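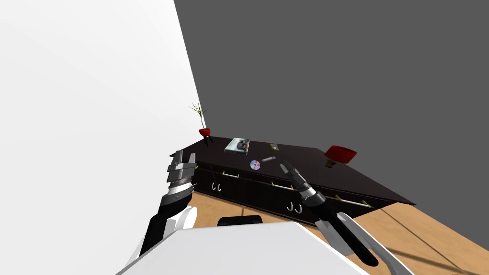

Paso 3. Montar el movimiento en la caja

Por Fiachra Conneely
Enero

Bueno, si has llegado hasta aquí ya tienes la esfera limpia y las agujas puestas, así que lo peor ha pasado (casi). Yo esta parte la hago por la mañana, con luz de ventana, porque con el flexo se me escapan las pelusas y luego las veo todas juntas cuando el cristal ya está cerrado. ¡Me ha pasado más veces de las que quiero reconocer!

La caja que uso en esta guía es la Skotport de acero cepillado, con corona a las 4. Si la tuya es la Sustel, casi todo vale igual, pero mira la nota del final antes de cortar la tija.

1. Saca la tapa trasera y la junta. Deja la junta en un platito tapado, que atrae el polvo como un imán.

2. Sopla el interior del cristal con la pera. Con la pera, no con la boca – el aliento deja gotitas y las gotitas dejan cerco.

3. Coloca el aro de sujeción alrededor del movimiento. Tiene una muesca para la tija y solo entra bien en una posición. Si tienes que apretar, gíralo un poco y vuelve a probar.

4. Baja la caja sobre el movimiento, con la esfera mirando hacia arriba, y luego dale la vuelta a todo el conjunto sujetándolo con dos dedos. A mí me resulta mucho más fácil así que dejar caer el movimiento desde atrás.

5. Mete la tija sin cortar, con la corona ya enroscada, y empuja hasta notar el clic. Mide con el calibre el hueco que queda entre la corona y el tubo, con la corona apretada contra el muelle si es de rosca.

6. Quita la tija y corta un pelín menos de lo medido. Después lima, prueba, lima y vuelve a probar. Yo suelo necesitar cuatro intentos y no me da ninguna vergüenza.

Precaución: para sacar la tija, pulsa el botón de liberación con la corona en posición de reposo y sin hincar el destornillador. Si lo hundes demasiado se suelta la palanca de tiro y te toca desmontar agujas y esfera otra vez.

7. Cuando la corona enrosque hasta el fondo y la puesta en hora funcione sin rozar, pon una gota mínima de fijador en la rosca de la tija. Déjalo secar ocho horas. Sí, ya sé que da rabia esperar.

8. Engrasa la junta con silicona (yo gasto la Silter, que viene en cajita con esponja) y cierra la tapa a mano hasta el tope. Luego remata con la llave, sin hacer el bruto.

Nota sobre la caja Sustel: el tubo es más largo y el aro de sujeción original baila un poco. Lo arreglé con el aro de Gebretsadik, referencia 1032, que encaja sin tocar nada. La tija que trae el kit se queda corta, así que pide una nueva antes de empezar y no a mitad de faena, como hice yo.

Nota sobre la estanqueidad: no te metas en el agua con el reloj hasta que lo pruebes en seco con la máquina de presión. Si no tienes, cualquier relojero de barrio te lo mira en un rato.

Con la tapa cerrada, dale cuerda y déjalo boca arriba toda la noche. El ajuste de marcha viene en el paso 4.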